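4.2 Student Project: Flower Arranging Task

The second group in the course (Colleen Wong, Toivo Sjöberg and Josée Marchand) chose a household task, placing a bouquet in a vase. The students had one term to collect demonstrations, train a policy and report the results. They worked in the shared lab during the hours set aside for the class and used the same software, Clavik, as the first group.

Each arm carries a small wide-angle camera near the hand. The students checked these views before each session, as loose wiring near the fingers was the most common cause of a lost recording.

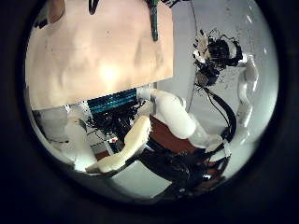
Figure 4. Wrist camera view with several white arm segments, a robotic hand and cabling.

A demonstration began with the bouquet lying on the table and the vase standing upright. The operator brought the fingers to the stems, closed the hand, raised the bouquet and moved it over the vase. The group recorded 277 demonstrations and kept 268 after review. The other nine were dropped for missing camera data. Stems were the hardest part to grasp, and Sjöberg proposed wrapping them so that the fingers would meet a thicker bundle.

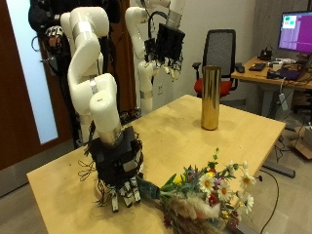 4.3 Changes Made During the Term

In March the group changed the way work was shared. At first one student ran the arm while the other two took notes. Later they traded places after every block of trials, and Marchand wrote a one-page checklist for the operator. Written notes from the early blocks were uneven, so we did not use them in the comparison.

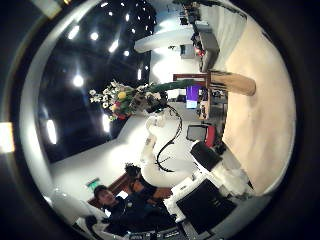 The checklist also asked the operator to log any trial in which the bouquet turned in the hand after lifting. These trials were kept in the training set and marked with a separate label. Wong trained one policy with them and one without, using 200 demonstrations in each case. Results for both are given in Section 5.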